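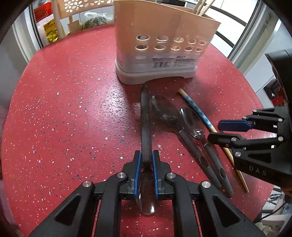 When did ordinary households start setting a place for each person, with a separate spoon, knife and fork?

Later than most people guess, and in pieces. In much of Europe the spoon came first, the knife was something you carried on you, and the fork took a long time to get past the richer houses.

Household Goods and Daily Life, lecture 9
Tableware and who ate with what
Notes by Edith Escobar. Typed up fast, bring your own copy, I will not read them out.

Where we left off
Cooking pots, hearths, the iron stuff. Moving from the fire to the table now. Same sources mostly, so same problems. If you missed the session on probate inventories get notes from someone, you need it for this.

Spoons
Old, everywhere, every material. Wood, horn, bone, shell, pewter, silver. Wood was the most common and survives worst, so museum cases give you a wrong picture. Lots of silver on display, hardly any of what people used.
Shape changes: early bowls fig-shaped, wide toward the tip. Later ones egg-shaped, with the narrow end at the tip. Stems get flatter and wider at the end. Useful for dating but don't lean on it, country makers kept old shapes going for generations.
Silver spoons as savings. Given at baptisms, pawned, melted. So a spoon in a will is often there as money.

Knives
Personal item for a long time. Worn at the belt, pointed, used for cutting and for spearing food. Host didn't have to supply one. Rounded table knives get common as forks do - you no longer need the point to pick things up. Be careful with the Richelieu story, it gets repeated a lot and the evidence is thin. Don't put it in an essay as fact.

Forks
Big two-pronged ones for carving and serving, early. Small ones for sweet sticky things, fruit in syrup etc. Personal dining fork: Italy well ahead, then slowly north. English travelers wrote about it as a foreign oddity. Straight prongs at first, then curved, then three and four prongs, so now it can scoop as well as stab.
Some preachers and satirists made fun of it. How seriously to take this? Joaquim Cordeiro says the jokes tell us forks were spreading, people don't bother mocking what they never see. I half agree. Discuss.

Chopsticks
Whole separate session in April, only a few points here. Started in China as cooking tools most likely, moved to the table later. Spoon and chopsticks used together for a long stretch, spoon for the grain. Length and tip differ by region: Japanese shorter and more pointed, Korean often metal and flatter. Cutting happens in the kitchen, so no knife needed at the table. Compare with the carving habit in Europe, where the cutting was part of the show.

Case study: the Vernen inventories
Widmer's transcription, handout B. We use the 1716 set, 80 households.
Things to look for:
- spoons listed by weight or by number (weight = metal value, usually)
- "old" and "broken" next to pewter, meaning it's headed for recasting
- knives almost missing. They were in pockets, or went to a son before the clerk arrived
- forks in the merchant houses by the river and not much elsewhere
- wooden spoons lumped under "small things in the kitchen" or left out
Ambros Widmer reads the gap between river and hill parishes as taste. Edem Yakubu reads it as stock, what the river shops could get. Read both before you pick a side, the Yakubu peice is short.

Storage
Under-studied. Spoon racks on the wall, knife boxes on the sideboard, drawers with dividers only much later. Where a thing is kept says how often it's used and who is allowed to touch it. Locked chest vs open rack. Rack near the door vs rack by the fire.

Reading
Widmer, intro and ch. 2
Yakubu, all of it
Fraser, the pages on pewter only. Skip his fork chapter for now, Sheldon is rewriting it

Written work
1000 words, due 4th December. Take one entry from handout B and say what it can and can't tell us about how that houshold ate. One entry. Last year people did six and said nothing about any of them.
Footnotes please. Page numbers in the footnotes too.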